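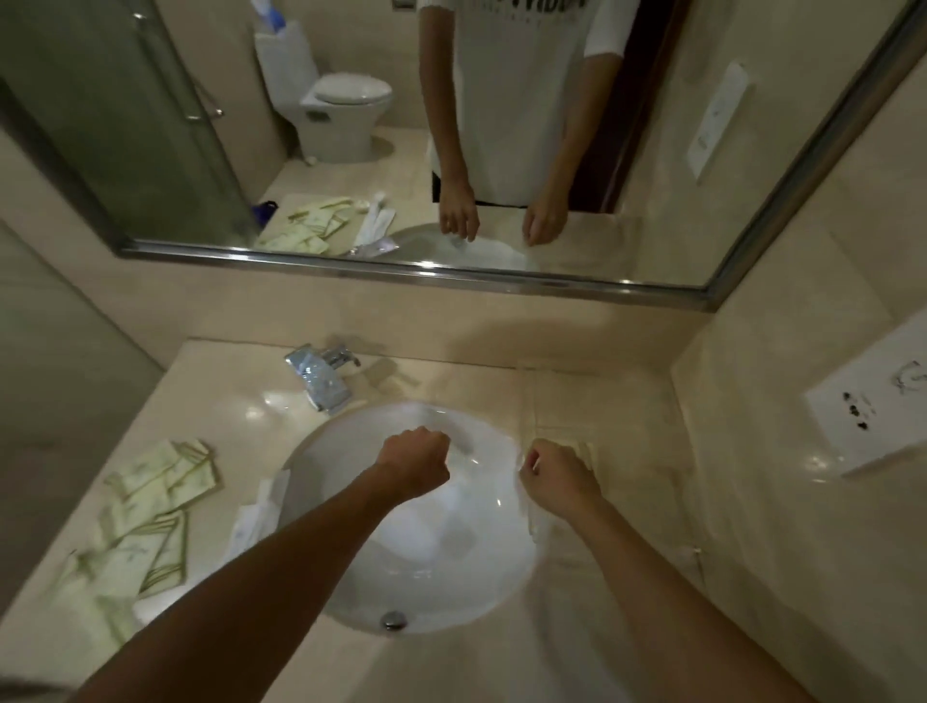
Vanity counter, green amenity packets to the left of the basin.

Room Service Robots: Questions About the Grinham Guidelines
Last updated 19 May 2020

What are the Grinham Guidelines?
A set of good practice notes for hotels thinking about robots in guest rooms. The current version runs to 42 pages, and a fair number of those are definitions. They are not law, and no inspector will ask to see your copy. If a salesperson tells you a machine is "Grinham approved", ask who approved it. We don't approve machines.

Do they replace the safety standards?
No. A robot that shares a corridor with guests has to meet whatever safety rules apply where you operate, and the supplier should hand over that paperwork before the trial starts. Our notes deal with the work itself: what a room task is, when it counts as done, and what gets written down when it isn't.

Why so much about the bathroom counter?
Sales demos like hallways and linen carts. A counter has thin plastic film, flat sachets that slide over each other, a faucet in the way, and a mirror that shows everything a second time. People sort it out with two hands and don't think about it. We have yet to see a brochure that gives the counter more than one sentence.

A supplier quotes a 98 percent success rate. Is that good?
It depends what was counted. Ask for these in writing:
Were failed grasps left out if the second try worked?
Was the wrapping already off?
Did a person set the items out beforehand?
Was it the same counter every time?
Who decided that a run was a success?
We have seen rates that fell apart at the first of these. A number without its test conditions should be left out of your decision.

What counts as a finished counter?
Every item is in its assigned spot, nothing is in the basin, no loose film is on the counter or the floor, and printed items face the way your room standard says. Close doesn't count. If your own staff would be sent back to fix it, the robot fails too.

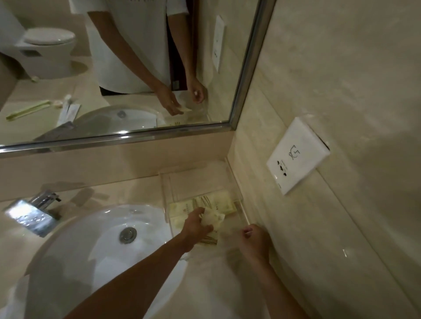 Paper items in the clear tray beside the basin, with a shaver outlet on the wall to the right.

Our items sit in a tray. Does that make it easier?
Somewhat. A tray gives the machine an edge to find, but a clear one can be hard for a camera to pick out, and a stack of thin paper is still a stack of thin paper. Section 6 asks for separate results for "items into tray" and "items squared up in tray". Suppliers would prefer to report the first one only.

What about outlets and water?
Mark a keep-out area around any outlet at counter height and have the supplier show that the arm respects it, including after a restart. Test with a damp counter. A dry showroom tells you very little.

Can the robot record video in rooms?
Only in unoccupied rooms, and only with a written rule on who can view it and when it is deleted. Remember the mirrors. A camera pointed at a counter may also be recording the toilet, the shower and anyone standing at the sink. "The footage is anonymous" is a claim to be checked, frame by frame if necessary.

How long should a trial last?
Longer than the supplier suggests. The Wernley trial used 73 rooms and we still consider the results thin for anything involving soft packaging. The time sheets also left out the 35 minutes of setup at the start of each shift, and that changed the cost figures quite a bit once it was added back.

Does the Fiseck arm meet the guidelines?
We get this one a lot. The documents we were sent cover lifting and wiping. They say nothing on sachets or film, so we can't answer for those, and neither should the reseller.

Is the Igwe checklist an acceptable substitute?
For corridors and elevators, yes. It has no section on counters. Use it alongside ours – or write your own and test against that.

When is the next revision?
November, if the wording on partial success gets settled. Drafts are not for quoting in sales material, although it has happened before.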